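Stay > Hirholm House > Questions guests ask

Questions guests ask

Posted in February by Laimutė Grīnberga

Print this page | E-mail this page

I've been running Hirholm House as a guest house for six years now and I answer the same e-mails most weeks (happily, mostly!), so I've put the answers in one spot. If yours isn't covered, write to me and I'll get back to you in the evening once the sheets are in.

What time can I check in?

Any time from 3 in the afternoon. If you're coming up on the early bus you're welcome to leave your bags in the front hall and go for a wander. Key code comes by text the morning you arrive, so please give me a mobile number that works out here and keep an eye on it.

Do I have to be out by a certain time?

Ten o'clock, please. Monday is the exception, when I can usually let you stay till noon as hardly anyone books a Monday night. Just ask the day before.

Is breakfast included?

It's help-yourself. There's bread, butter, two kinds of jam, muesli, and yoghurt in the fridge door. Eggs when the hens are in the mood, which in winter they aren't. Coffee and tea are there all day and you don't need to ask. 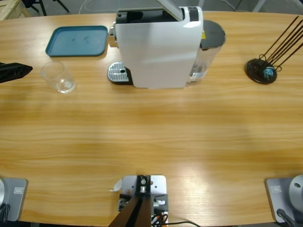 If you eat gluten free, tell me when you book and I'll get a loaf in from the bakery at Aubert. They only bake it twice a week, so I do need a bit of warning. Vegans are easy, I keep oat milk in the pantry anyway.

How do I get to you without a car?

Train to Aubert, then the number 6 bus from outside the station, and get off at the old dairy. From there it's 400 metres up the hill on a gravel road. Wheelie suitcases hate it. If you've got heavy luggage, ring me from the bus and I'll come down with the ute if I'm home.

The last bus leaves a fair bit earlier on Sundays than the timetable in the station would have you believe, so check the one online. I've collected a few cold and cranky people from that bus stop over the years and I'd rather be asleep.

Can I bring my dog?

Yes, in the garden room only. It has the tiled floor and its own door. Please don't let the dog on the bed, and please do bring a towel for muddy paws. Neighbouring paddocks have sheep in them, so dogs stay on the lead until you're past the second gate. No cats, sorry, my own cat has opinions.

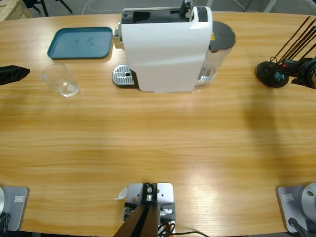
Is there wifi?

There is, and it's fine for e-mail and maps. Two people watching films at once is asking a lot of it. The password is on the back of your door. Phone reception is best at the top of the garden, near the clothesline.

What's this walk everyone talks about?

The Mindedberg loop! It starts from our back gate and takes me most of a day, with a long lunch. There's a cairn at the top with 1529 carved into one of the stones, and I've heard at least three explanations for it, all from people who were very sure. Take a proper jacket even if it's sunny when you set off. The wind on the far side is something else.

If the whole loop sounds like too much, go as far as the footbridge and come back the same way. You still get the waterfall and you'll be home in time for a nap.

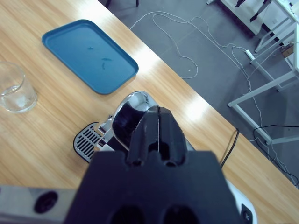
Can I hire bikes?

Not from me any more. Uldis Kazlauskienė down at Undeck has a shed full of them, including some kids' sizes and a tandem. He likes a phone call first and he's closed over lunch. Helmets are included. The rail trail is flat the whole way, but the ride back up to the house definitely isn't.

Are children welcome?

Of course. I've a travel cot and a high chair, free, if you let me know. The pond isn't fenced, so little ones need someone with them outside. There's a box of board games on the landing (one jigsaw has 3000 pieces and has defeated every family so far).

Do you take cards?

Cards and bank transfer, yes. Cash is handy for the honesty box with the honey and for the Saturday market, where half the stalls won't take anything else.

What if I need to cancel?

Let me know a week ahead and you'll get the lot back. After that I keep the first night, unless I manage to fill the room.
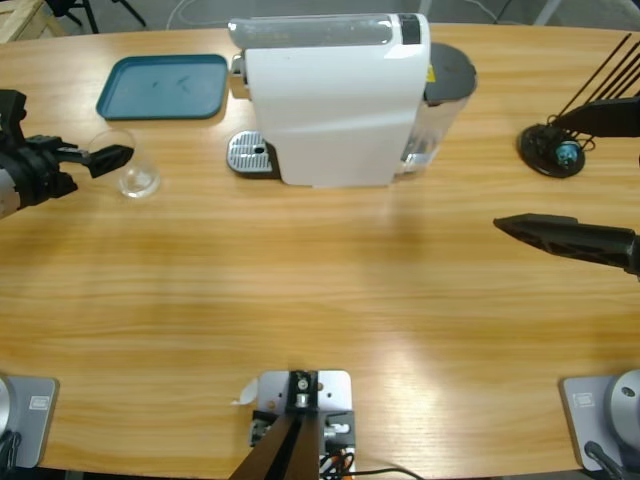
Coffee machine, tray and a glass on the table.

Can we have the whole house?

You can, outside school holidays. Tell me your dates and how many of you there are and I'll work out a price. Groups need to be quiet outside after ten, sound carries across the valley and my neighbour milks early.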